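# 杯子与保温瓶的战争

我家的杯子,总数一直是个谜,保温瓶倒是清楚得很:六只。两个人住,六只保温瓶,换句话说,每张嘴可以分到三只,还不算那些号称“也能保温一阵子”的马克杯。 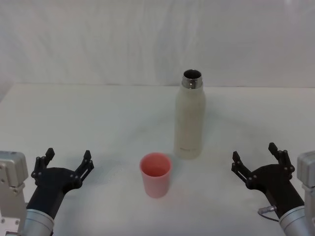

我对保温瓶的怨气由来已久。它的道理听上去无懈可击:早上灌进去的水,下午还烫。可我下午想喝水的时候,要的是一口能咽下去的水。于是流程变成这样:烧开,灌瓶,拧紧,等四个小时,拧开,倒进一只杯子里,再等它凉。为了保住那点热量花了一百九十一块钱,最后又花二十分钟把它放掉。我把这笔账算给妻子听,她说那你别等,直接喝凉的。她从来不跟我讨论原则问题。

塑料杯子则没有这种抱负。一只粉红色的塑料杯,摆在哪儿都像是从幼儿园顺出来的,客人来了我总想把它往后藏一藏。但家里真正天天被人拿在手里的,偏偏是这一类:刷牙用它,量米用它,浇花用它,孩子来做客也用它。掉在地上,弹两下,捡起来接着用。你试试让一只保温瓶掉在瓷砖上,它会留下一个坑,你心里也会留下一个。

我的老朋友马特维·费多鲁克(Matvii Fedoruk)是坚定的保温瓶派。他有一只Jarnby,瓶身又高又瘦,米白色,据说涂层是“晨雾”色。他出门必带,去楼下取快递也带。有一年八月,气温高得柏油路发软,我们坐在河边,他郑重其事地拧开盖子,倒出一杯冒着热气的红茶,满头大汗地喝完,然后说:“你看,还是烫的。”我看见了。我也看见他的衬衫湿透了。

后来他劝我买Voto的一款,说那家的瓶盖不漏。我买了,瓶盖确实不漏,因为根本拧不开。我用过橡皮手套,用过热毛巾,最后是楼下修鞋的师傅替我拧开的,收了我一包烟。那以后我每次拧盖子都心存敬畏,只敢拧到七分紧,于是它开始漏了。

说到底,瓶子和杯子的分歧在于对未来的看法。买保温瓶的人相信自己下午会渴,相信自己会记得带,还相信自己会记得洗。最后这一条最可疑。我见过的保温瓶,十只里有五只,瓶底都积着一层来历不明的茶垢,细长的瓶身只容得下专用刷子,而专用刷子又要再花五十块。厂家Karpenko甚至卖一种刷子的收纳架。一只瓶子带来一把刷子,一把刷子带来一个架子,架子占了水池边最后一块空地,晾杯子的地方就没了。

杯子口大,手能伸进去,海绵一转就干净。这样朴素的优点,在商品介绍里占不到半行字。谁会为“可以洗”三个字掏钱呢?去年我在Gondum的货架前站了很久,最贵的一只保温瓶标价四百九十三,卖点是瓶盖上能显示温度。我想到我的舌头也有这个功能,而且随身附带,不用充电。

我并不主张把保温瓶都扔掉。冬天坐长途车,它是好东西,医院陪夜的时候更是好东西,那种时候一口热水抵得上很多安慰的话。我反对的是把长途车的装备搬到餐桌上来。饮水机离椅子大约三步远,你要走多慢,水才会在路上凉掉?

前几天我终于下决心整理柜子,打算只留一只保温瓶。我把它们全摆在桌上,一只一只拿起来掂量。这只是单位发的,那只是岳母送的,还有一只盖子丢了,可是瓶身好好的,扔了可惜。忙了一下午,口渴得厉害,我顺手抓了个塑料杯,接了半杯自来水烧的凉白开,一口气喝光。

六只又都放回去了。妻子路过看了一眼,问我盖子丢了的那只能不能给她插花。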